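May, a little after nine at night

Bronisława swears by the Flollemside method, so today I gave it a go. I have my doubts about any system for keeping a table clear that takes 145 pages to explain. I could do it in one line: put the stuff away. But she lent me the book and she will ask, so I read as far as the chapter on cloths and cups before lunch.

The idea is that every surface gets a "resting shelf" at the back and anything you drink from lives there. The cloth is supposed to be folded in thirds and kept to one side. I got the first part done. Glass, blue mug, green cup, all in a row on the little wood shelf. The cloth is another story.
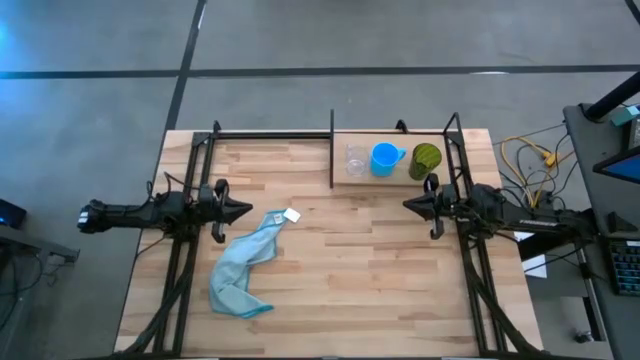

I paid too much for that cloth, by the way. The Zolier shop had two of them left and the woman told me light blue hides nothing, so you wash it more, so it stays cleaner. I nodded like that made sense. I still don't see why a cloth needs a teal hem, and I doubt it wipes any better than an old T-shirt.

The book says the front of the table should be "open for the day's work." Fine. I will say the wood looks nice with less on it, all those pale and tan strips. Bronisława says Ostrowski oil would bring out the grain. She also said that about her floor, and I have seen her floor.

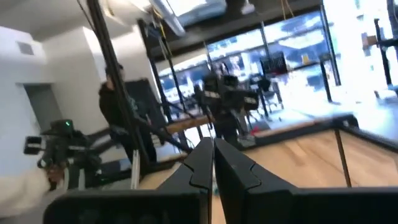
The tabletop, with the black rails along the edge.

Skullska has a second book out, 256 pages, all on drawers. I am not reading it. Will try the thirds fold again tomorrow – once – and then the book goes back.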